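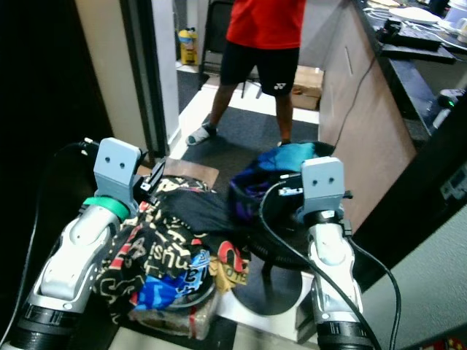 The heap is a storage method and should be judged as one

Household advice treats the clothes pile as a fault to be corrected. The usual prescription is to fold on removal from the line or the dryer, stack by type and put away at once. My view is that this is poor advice for most printed cotton and nearly all sportswear, and that a heap, properly sited and limited in size, does the same job at a lower cost in labour.
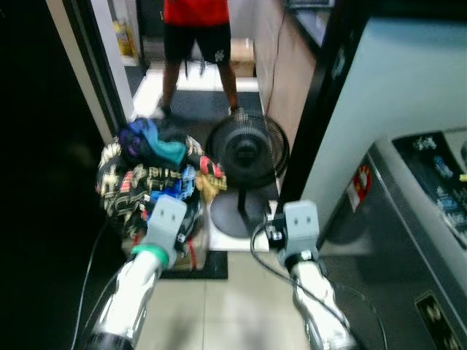
Opinion | From the Cletier household pages | Filed Tuesday

Some terms first. By a heap I mean clean, dry garments placed on one another without folding, on a flat surface, with a person expected to return to them within a few days. A basket of damp washing is a different thing and needs different treatment. So is the chair in the bedroom, which tends to collect clothes in an intermediate state of wear and which I would get rid of.

The case against the heap rests on creasing. Creases set in fabric through a combination of moisture, heat, pressure and time. In a dry heap at room temperature the first two are largely absent, and the third is low so long as the heap is shallow. What remains is time, and that can be controlled. A folded stack in a tight drawer is under more pressure than a loose pile on a table, and it is usually left there longer. Anyone who has taken a shirt from the bottom of a full drawer in February will know the sharp horizontal line across the chest. That line came from the fold.

Printed garments make the point more strongly. A black top with large lettering across the front carries a layer of ink that bends less readily than the cloth under it. Folded in the same place each time, the print takes the strain along one line, and in my experience that is where it starts to crack. In a heap the bends are random. They fall in different places after every wash and are rarely pressed flat. A household whose washing is mostly dark printed cotton, with a few plain blues and a mustard among it, has little to gain from a drawer full of neat rectangles.

I kept a tally over one winter at the flat in Lahlou. It covered 1232 garments through the wash, counting repeats, and 242 of those were ones I judged to need folding or hanging: work shirts, two kinds of trouser, anything knitted. The remainder went on the heap and were worn from it. I make no claim for the tally beyond that one flat. It does suggest that the rule of folding everything is written for a minority of the load.

There are conditions, and they are not optional. The surface must be clean and flat. Depth matters more than width: I allow almost 30 centimetres at the highest point, and beyond that I start a second heap or stop. Knitwear stays out altogether, as do linen and anything with exposed zips. Slippery items such as drawstring bags should not go underneath, where they let the whole load slide. Plastic bags are worse again. They hold whatever moisture is left in the cloth resting on them, and a garment that felt dry at the line can smell stale by the next evening.

Cardboard is a reasonable liner if the surface is doubtful. A flattened box does well enough, plain side up, and it can be thrown out when it marks. Nillum sells a slatted tray for the purpose, which I tried for 3 weeks and gave back. The slats left ridges in lighter jersey, and the thing took up the same space as the table it stood on. The Flotar bin is better made, but its sides encourage overfilling and its contents cannot be seen from above once the lid is down.

Visibility is the part of the argument I find least discussed. In a heap the colours do the indexing. A bright blue sleeve or the edge of a red and white cloth can be found at a glance and pulled out by hand without disturbing much else. Stacked folds show a narrow edge of each garment, and the black ones look alike.

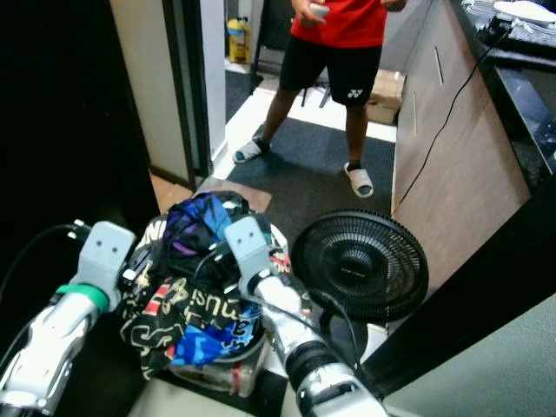
One reader of an earlier version objected that the heap only works for the person who made it -- everyone else in the house has to dig, and the digging brings the socks to the floor. The same reader added that a fold is also a form of inspection, in that missing buttons and small stains are noticed during folding and at no other time.

The second of these is a fair point and I have changed my practice to meet it. Each garment is now shaken out once and looked at, front and back, before it goes down. The work is small next to folding a full load. On digging I am less persuaded. Socks should never have been in the heap. They are small, they migrate to the base, and they need pairing in any case, so they go straight from the line into a separate box.

Air is the other variable. A fan on a low setting near the heap is useful for the first hour where the room is humid, particularly with thick seams and waistbands, which lag behind the rest of the garment in drying. After that it can be switched off. It should be aimed across the top of the pile, and the flex kept clear of the side people reach in from.

I would keep the drawer for the knitwear and the rail for the work shirts. The rest can stay on the table until Tuesday, when the next load comes through and whatever is left at the bottom gets turned over to the top.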